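Foro de archivo y documentación técnica
Categoría: Soportes y envases de papel

Sobres kraft con cierre de botón e hilo para guardar documentación de taller: ¿se pueden tener en el suelo y cómo se cierran bien?

Publicado por tallerbridora
Domingo 7 de febrero

Llevo el mantenimiento de un taller de modelismo eléctrico y guardo la documentación en papel (fichas de ciclos de carga, esquemas de cableado, garantías) en sobres kraft marrones de los que se cierran enrollando un hilo entre dos botones blancos con remache metálico. Los míos son de la marca deli. Las especificaciones vienen impresas en rojo, en chino y con letra muy pequeña, y no he conseguido leer el gramaje.

Hasta diciembre estaban en una estantería. Tuve que desmontarla y desde entonces están en el suelo de hormigón, junto a la pared, con parte del material de carga. Se me plantean varias dudas:

El hilo se suelta. En algunos sobres lo enrollo en ocho, en otros doy vueltas solo al botón de la solapa, y con ninguno de los dos sistemas queda tenso cuando el sobre lleva más de 191 hojas.

El papel presenta motas oscuras pequeñas. No sé si son impurezas propias del kraft o principio de moho.

Quisiera saber también si el contacto con el hormigón perjudica al papel a medio plazo. El local no tiene calefacción.

Adjunto fotos.
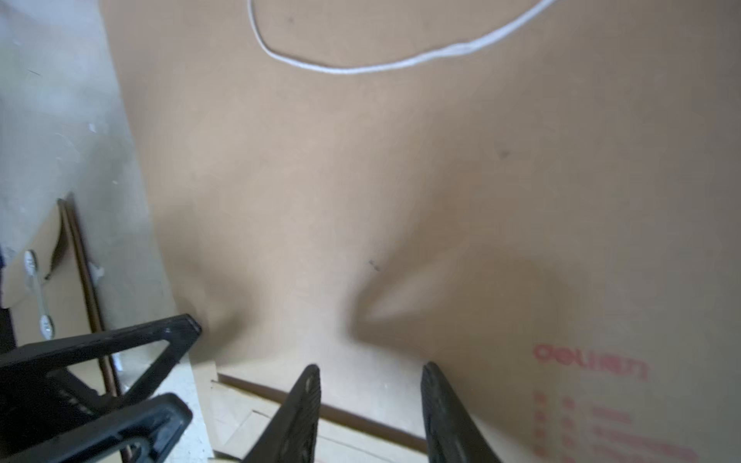
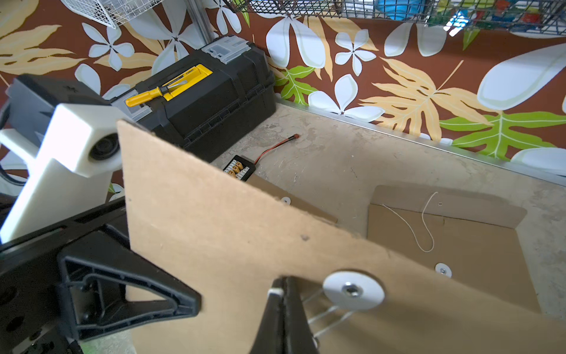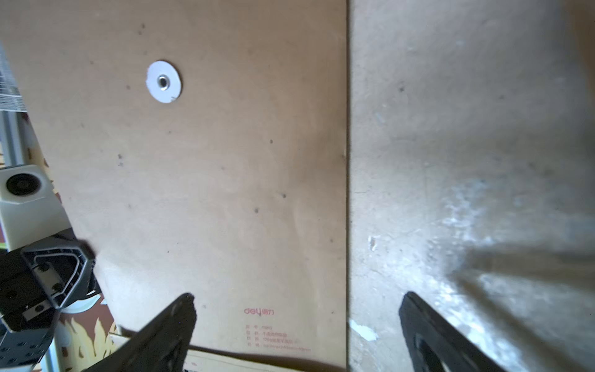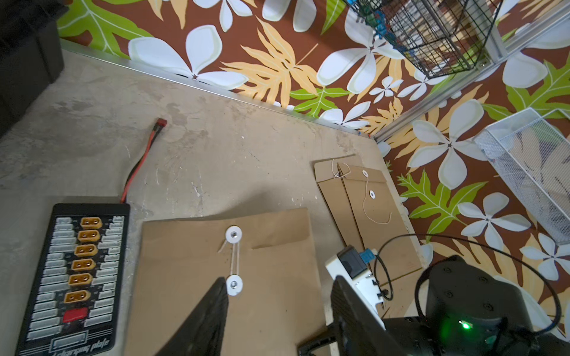

Preferiría no comprar cajas nuevas si el problema se resuelve cambiando la forma de guardarlos. El contenido debe conservarse un mínimo de 5 años y se consulta con frecuencia, de modo que el sellado permanente queda descartado.

3 respuestas

Rónán Moynihan

Por partes.

Cierre. El hilo va fijado bajo uno de los dos botones. Se pasa por detrás del botón opuesto, se vuelve al de origen cruzando por el centro y se repite. Dos ochos completos son suficientes. El cabo sobrante se remete bajo el disco del último botón, entre el cartón del disco y el papel del sobre. Dar vueltas a un solo botón no ejerce tracción sobre la solapa, por lo que el sobre se abre en cuanto se manipula. Si después de dos ochos el hilo sigue flojo, el sobre está por encima de su capacidad: la solapa ya no llega a su línea de pliegue y los botones quedan más separados de lo previsto. En ese caso hay que repartir el contenido en 2 sobres. Forzar el hilo acaba desgarrando el papel alrededor del remache, y ese daño no tiene arreglo limpio.

Motas. El kraft sin blanquear lleva con frecuencia fragmentos de fibra más oscuros repartidos por toda la superficie. No se desprenden y no tienen relieve. El moho suele formar colonias agrupadas, de borde difuso, a veces con olor, y aparece antes en pliegues y cantos inferiores. Por una foto no se puede asegurar una cosa u otra. Pase una brocha seca y blanda sobre una mota, en otra habitación y con mascarilla. Si deja polvo o se extiende, aísle el sobre en una bolsa de papel y revise los contiguos.

Suelo. No es recomendable. El hormigón transmite humedad por capilaridad, sobre todo si la solera carece de lámina impermeable, y la cara inferior del sobre la absorbe sin que se note por arriba. Además, cualquier derrame o fuga alcanza primero lo que está abajo. La separación que aplico es de una mano abierta respecto al suelo y algo menos respecto a la pared. Una balda baja o un palé de plástico cumplen. Un cartón debajo no sirve como barrera, porque absorbe igual que el sobre.

Un punto que no ha preguntado: las placas de carga con conectores XT60 y los cables asociados no deberían compartir rincón con papel. Cargue en otra zona, sobre superficie no combustible, y deje el archivo fuera de ella.

heinonen_papel

De acuerdo con lo anterior. Añado que los remaches metálicos pueden oxidarse en ambiente húmedo y manchar la primera hoja. Ponga una cartulina libre de ácido entre los botones y el contenido, por dentro.

Para consulta frecuente, guárdelos en vertical, con el lomo abajo y sin comprimir. Apilados en horizontal, los botones del sobre inferior se marcan en el superior. Rotule a lápiz en la esquina de la solapa antes de llenar el sobre.

candden77

Yo los tengo en el suelo desde siempre y no ha pasado nada. El hilo lo cambié por una goma ancha y listo.

Comentario de Rónán Moynihan a candden77

La goma se degrada, se pega al papel y deja marca. Para uso de unas semanas es aceptable, para cinco años no.

Comentario de tallerbridora

Gracias. He repartido los tres sobres más gruesos y con los dos ochos el hilo queda tenso. La prueba de la brocha no dejó polvo. Los subo a una balda metálica y me llevo el material de carga al banco de la otra pared. Pendiente de encontrar la cartulina libre de ácido, en la papelería de Wuncombe solo tenían normal.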